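Speaker Notes
Software Track, Session 6
Control and Planning Software at the Jorkus Laboratory
Presenter: Josefien Dierckx, Ekham Institute, Robot Software Group
2019-07-27

Slide 1. Opening

Thank the chair and the Grevbridge organizers. State the length of the talk: 28 minutes, with questions held until the end. Mention that the slides will be placed on the workshop page and that the configuration files shown today are included with them.

The talk covers the software that runs between a task request and a joint command. It does not cover mechanical design. Questions about the arms themselves should go to the Van der Linden team, who are presenting after the break.

Slide 2. Where the project stood

The laboratory began with two separate code bases. One handled motion planning and the other handled gripper control, and each kept its own clock and its own log format. When an arm stopped short of its goal, the engineer on duty had to line up two logs by hand before the cause could be discussed at all.

Say plainly that this was the group's own doing. The two code bases were written under different grants, and merging them was put off for too long.

Slide 3. The current layout

Walk through the diagram from left to right. The task layer accepts a request and breaks it into steps. The planner turns each step into a path and checks it for collisions. The controller follows the path and reports its state on every cycle. The logger subscribes to all of them and stamps every message from one clock.

Point out that the planner may be restarted while the controller is running. The controller holds its last safe position until a new path arrives. Pause here, as the audience at the July rehearsal asked for this part to be repeated.

Slide 4. Perception near the tool

The wrist camera serves the last part of each motion, when the overhead camera's view of the target is blocked by the arm. Its images are passed to a small detector that returns a region of interest and a confidence score. Below a set score the planner does not receive the region, and the arm waits.

Explain the masking step. The fingers appear in the wrist view at all times, and an early version of the detector treated them as part of the target. The mask is now drawn from the commanded finger opening, with a small margin added. The cutouts in the fingers were a nuisance, as the background shows through them and changes with every pose. The whole outline is masked, cutouts included.

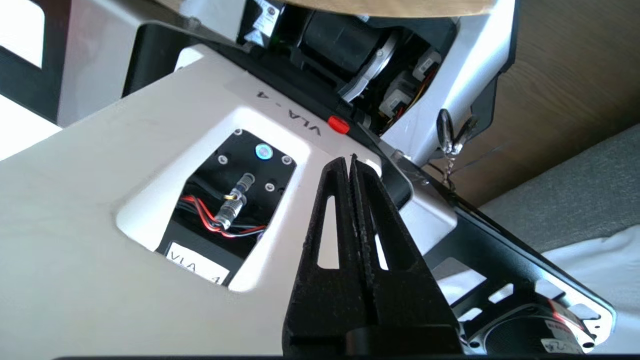
Slide 5. Names, labels and configuration

Identity is handled in one file, which the group calls the station register. Each unit has an entry with its name, its calibration set and its joint limits, and no process may start without reading that entry first. The labels on hardware deserve the same care as the entries in the file: the housing on the screen reads "VLA - 4" on the outside, while the paper label inside the opening reads "VLA 1". A person reading one label and a person reading the other would type different names at the prompt. For this reason the launch tool never accepts a typed name on its own. It queries the controller for its serial number, looks up the entry, and prints the result for the operator to confirm.

Add that calibration sets are stored by serial number and never by station name. A part that is moved to another station keeps its own history.

Slide 6. Planning under time limits

Each planning request carries a deadline. If the planner cannot return a full path in time, it returns the longest checked portion together with a flag. The task layer then decides whether to proceed or to ask again with a looser goal.

The group tested 15 request types against this rule. Two of them, both involving reaches into a narrow opening, did not benefit from partial paths and are now excluded. Do not go into the reasons unless asked — the backup slide has the full table.

Slide 7. Tooling for daily work

Show the replay tool. It loads a log, steps through it at any speed, and displays the planned path beside the measured one. New staff members are asked to replay about six logs with a colleague before they run an arm themselves.

Mention the nightly build. It runs the planner against recorded requests and compares the results with the previous build. Changes in path length are reported to the author of the change. They do not block a merge.

Slide 8. Open matters

The detector's confidence score is still poorly matched to its true error rate, particularly on shiny surfaces. Work on this continues with Van der Linden.

The station register has no support for units that share a controller. A draft format has been circulated, and comments from other laboratories are welcome.

Slide 9. Contacts and questions

Leave the contact slide up during questions. If asked about licensing, state that the replay tool is open to partners of the Ekham Institute and that wider release is under review. If asked about cycle times, go to backup slide 2.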